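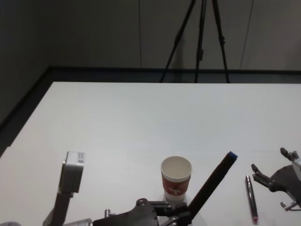

Murnik Studio, Pens and Paper Meeting
February 6, 2023, Room 714

Present: Morfudd Parry (chair), Rodrigo Amaral (notes), the Okitz desk group, and both people from Joo.
Apologies: Tokton print shop, who sent their list by email.

1. Last meeting's notes
Agreed with one fix. The box of erasers went to the print shop and not to the front desk.

2. The white table
Morfudd opened with thanks to everyone who helped get the white table back to a clear working surface. It makes such a difference to sit down and have room for your elbows! She would like to keep it that way: pens and markers in a paper cup, paper in the drawer, everything else back on the shelf by the end of the day.

Joo asked if the table could be used for poster lettering on Fridays. Everyone liked this idea very much. Large sheets must have a backing sheet under them, as marker goes straight through the thin stuff.

3. Paper cups for pens
Rodrigo is a big fan of the paper cups and said so at some length. They weigh nothing, they can be replaced in a second, and you can write on them. The Okitz group likes them too but finds that long markers tip them over. Suggestions from the floor: a few glass pebbles in the bottom, one cup inside another, or keeping the long markers in a tray. We will try the pebbles first. Morfudd has a bag of them at home and will bring it in.

Agreed: no more than 30 cups kept in the cupboard. We have nowhere to put a second sleeve of them.
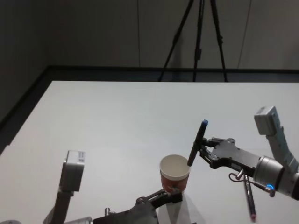
4. Markers
The Tokton email asked us to order 50 black markers to share between the two groups. Agreed, and Rodrigo will place the order this week. Joo would love some colors as well, and there was a very happy few minutes spent on which ones. Teal won. Orange is on the list for next time.

Caps: please push them on until they click. Dried-out markers go in the bin by the door and not back in the cup. Okitz offered to test the old stock on scrap paper on Thursday and throw out whatever won't write.

5. Silver pens
Two people asked for more of the slim silver pens, which are lovely to write with and take a standard refill. Morfudd will get a price for refills only. No new pens until we know that.

6. Cup sleeves
Joo brought up the cardboard sleeves. The printed ones are thick enough to stiffen a cup, and a red one is easy to find on a busy table, so it seems a shame to recycle them after one coffee. Everyone is invited to save clean ones in the basket by the sink. 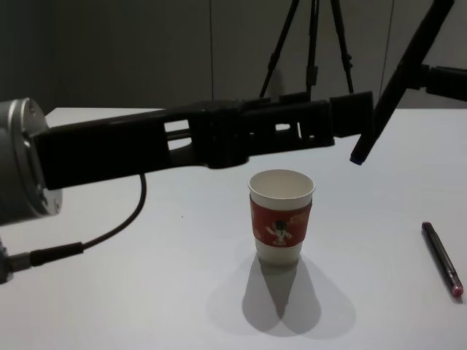

Can a cup that has had coffee in it be used for pens?
Only after it has been rinsed and left to dry overnight, and if the base has gone soft it should be recycled.

7. Other business
Okitz has a spare desk lamp, free to anyone who wants it. Joo said they would take it before the sentence was finished.

The label maker is working again - many thanks to Rodrigo! New tape is in the top drawer.

Actions
Morfudd: glass pebbles, refill price.
Rodrigo: marker order, reply to Tokton.
Okitz: marker testing.
Joo: backing sheets for Fridays.

Next meeting: last week of February, same room, day to be set by email.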